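Gunton Robot Arm Club — your questions answered

Last updated 21/03/2022

I run the arm club at Gunton, and I get the same handful of emails every time a new term comes round, so I've put my answers in one place. If yours isn't covered, drop me a line and I'll add it!

What do you do all evening?

Mostly tidying, believe it or not. Our big project is called Testa, and the idea is that a pair of arms can sort out a messy table: things into tubs, lids on, tools put back. We all do this at home without thinking, and then you try to get a machine to do it and you find out how much thinking there was. Each group gets the table for part of the session and has a go at its own bit of the job.

What's on the table?

Ordinary stuff, nearly all of it. We've got tissue boxes, white tubs, pliers with yellow and black handles, a black toolbox and a yellow wooden board or two. New members are always a bit let down that there's nothing fancier (I was too), but a tissue box is a proper challenge when you're a gripper.
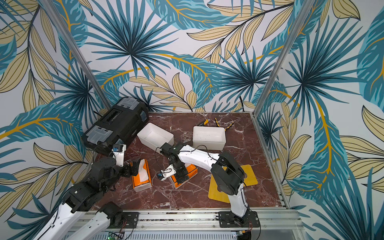

Do I need to know how to code?

Not to join, no. We've got members who had never typed a line before they came, and they started by driving the arms by hand and writing down what went wrong. You'll pick up some Python along the way because it's hard not to, and there's a beginners' sheet on the Vostside page that takes you through the first few sessions.

How old do I have to be?

14 and up. If you're under 16 we need a form signed by a parent or guardian before your first evening, and please do bring it with you — I can't let you near the arms without it, however nicely you ask.

Why two arms? Isn't one hard enough?

One is plenty hard enough! But a lot of jobs want two hands, and lids are the one we keep coming back to. The yellow lid is wide and flat, so we have one gripper take the left edge and the other take the right, and then they have to move together. If one gets ahead of the other the whole thing tips. Some groups like to make life harder by having something soft riding on top of the lid while the arms hold it over the tub, and I'm all for it.

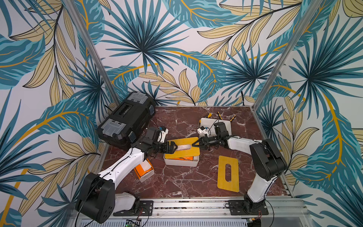
How much does it cost to join?

It's £23 a term, which covers the room, spare parts and the biscuits. Your first evening is free, so come and see if you like it before you pay anything.

Do you enter competitions?

We do, when we're ready for them. The one we're aiming at is the Fusterent Cup in August, where you get a table of jumbled household things and a set time to clear it. Last time we went we scored 1,735 points, and I'd love to beat that. You don't have to compete if it isn't your thing, and plenty of our members would sooner spend the summer building.

Can I bring my own project?

Please do. Have a word with me first if it needs the arms, as table time gets booked up in the weeks before the cup. Anything that fits on a bench of its own is fine to bring along whenever you like.

What should I wear?

Whatever you've got on. Tie long hair back and leave dangly sleeves and scarves at home, and that's the whole dress code.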